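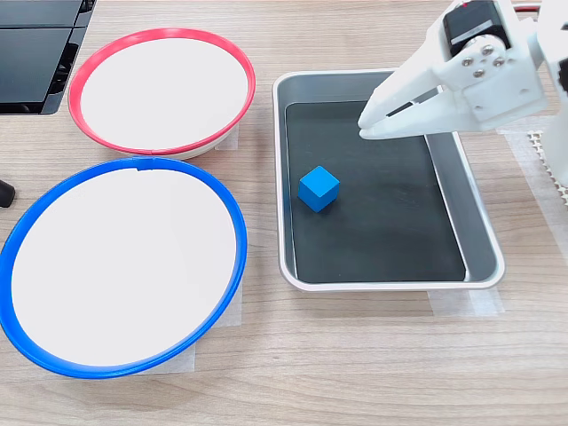

The sorting cell at Ornitia, with the gripper over the tray and both bowls taped down.

Ornitia's small sorting arm is back on its bench after a servo swap at the Gredetti workshop. Job took 90 minutes, start to finish, most of it spent on wiring and zeroing.

Mehwish Hashmi did the work. Old servo had been drifting up to 9 degrees by mid-afternoon, enough to drop blocks short of the bowl. Replacement came from Floritz. Same screw pattern, new horn.

Setup is unchanged otherwise. Red-rimmed bowl at the back, blue-rimmed in front, metal tray to the right with a black mat in the bottom. Tape under all of it. "If the tray moves, teh whole program is wrong," Hashmi said. She re-tapes before every calibration and wipes the table first.

Next up are the gripper jaws. Bozsik is printing 2 spare sets, due in December, and Hashmi wants the joint screws checked weekly untill then. Morning is best, before the motors warm up. The old servo is being kept for parts.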